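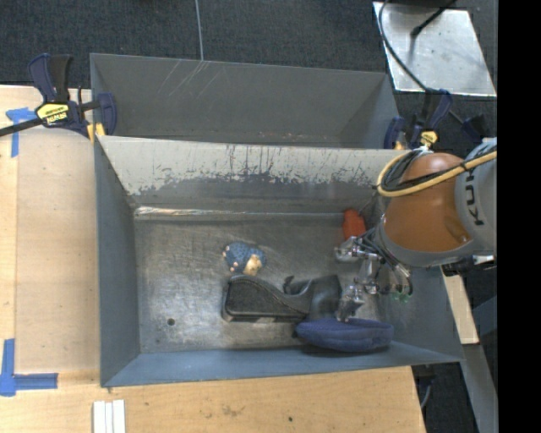 Two grey bins on a light wooden tabletop, arm reaching into the nearer one.

Wernimel: captions of extravagant home features from television

Wernimel is a small text set of episode blurbs about homes with more money than restraint: indoor waterfalls, car lifts, a wine cellar with its own lift for the wine. There are 100 blurbs from the Cumbridge listings archive, each tagged by hand with feature, room and claimed cost.

Files
blurbs.txt, one per line
tags.csv, same order, semicolons despite the name

Known problems
Costs are as broadcast, so treat them as fiction with a currency sign. 26 blurbs give no cost at all. "Grotto" and "cave" are separate tags after a long argument, and 74 is tagged as both. Memon, our old tagger, thought every bath was a pool; we have fixed the ones we found.

Splits
65 for training, the rest for testing. Don't shuffle, as Imulero reads them by line number and sulks otherwise.

Licence
Tags are free to use. The blurbs belong to whoever wrote "jaw-dropping" that many times.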